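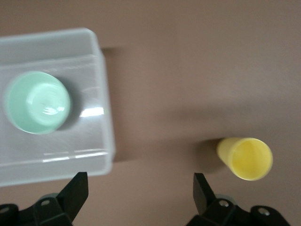
Home About the Club Projects Calendar Join Contact

Call for participants – Clonel Student Robotics, arm project, spring group

We need people. Five spots open, maybe one more if somebody from the fall group doesn't come back. Posted 2021-01-12, stays up until the spots are gone.

What it is: a student project, evenings, one robot arm with a two-finger gripper and a small camera at the wrist. The job right now is tidying up cups. Cup on the table, bin on the table, arm has to get the cup into the bin. Sounds easy. Come try it. Standing cups, cups on their side, yellow ones, green ones, close to the bin, far from the bin. Somebody has to drive the arm through all of that by hand, over and over, and somebody has to look after the recordings, and somebody has to train the thing on them and see how it does.

Goal for the term is 669 good runs. We have 185. So you see the problem.

Who we're looking for

Drivers (three spots). You sit at the controls and do the pickups. No experience needed, really none. Steady hands help, patience helps more. Gamers welcome but you will have to slow down, the arm doesn't like being yanked around and neither does Lev. You do your first night next to someone from the old group and after that you're on your own with a partner.

Data person (one spot). Watches the runs back, tosses the bad ones, fixes labels, keeps the spreadsheet in order. Bad means: bumped the bin, dropped the cup outside, driver stopped halfway, camera lost the picture. Boglárka Kocsis has been doing this alone since August and would like to do something else for a while. Should be ok with a command line, or willing to get there in a couple of weeks. She will teach you her system, which works, dont redo it in the first month please.

Training person (one spot). Some Python. If you took the intro class at Nakeo you know enough to start. You'll work with Đức Lã on the model side. Lots of waiting, lots of small changes, write down everything you change. We lost three weeks of results last year to people not writing things down.

Also always glad to have somebody who can fix things – loose screws, finger pads, cables. Not a formal spot, just tell us.

Time

Two evenings a week, you pick which two from the sign-up sheet. Sessions are two and a half hours with a break in the middle. Please don't sign up if you can only make every other week, we've tried it and the schedule falls apart. Exam weeks are off. If you're sick stay home and text your partner, not the group chat.

Drivers do 80 runs before they count as trained, bad ones included. Most people get there in their third week. After that you can be the one teaching.

Where

Athumani building, ground floor, the long room past the stairs. Door is locked after six so come on time or text. Elevator is out but you don't need it. Bike racks are round the back. Food ok in the hallway, not at the table, and no drinks near the control computer, we mean it this time.

Pay and credit

No pay. It's a club. You can get project credit if your school signs the form, Imani Kashindye has the form and knows which teachers are quick about it. Everybody who finishes the term gets their name on the project report and on the data when it goes out. Parts and tools are covered, Pakach lends us the room computers and we're very thankful for that.

Under 18? Fine, need a parent's signature, same form page 2. Under 15 please wait a year, or ask about the summer group.

What you get out of it

You'll know how a real arm behaves, which is different from the videos. You'll know what goes into a training set and how much of it is plain repeating. Two people from last year used the project for college applications and one of them got asked about it the whole interview. Also the people are nice. There's an end of term demo with families, and whoever is best driver gets to do the live run.

What we ask

Be on time. Put the cups and bins back on the shelf when you finish. Put a note in the log even if nothing happened. Don't change the camera angle, ever, without asking – if it moves, the old runs and the new runs don't match and Đức has to sort it out. If you break something say so the same evening, no one gets yelled at. Keep hands out of the arm's reach when it's switched on, this one is not up for discussion, and hair tied back.

How to join

Send a short message through the Join page. Name, age, school, which role, which evenings you can do, and two or three lines on why. No resume. If you want the training spot add a link to anything you've written in Python, homework is fine. For the data spot tell us about something you kept organized for a long time, could be a card collection.

Kheri Makokha reads everything and answers within a week, bit longer if it's a busy one. After that you come by for a short visit, twenty minutes, you try the controls and meet the group. It is not a test. We do pick partly on who can make the evenings we're short on, so being flexable helps you.

Didn't get in last time? Apply again, we had a lot more names than chairs in the fall. Say that you applied before.

Questions about the arm go to Lev Levchenko, forms and credit to Imani, everything else to Kheri. Contact page has all of them.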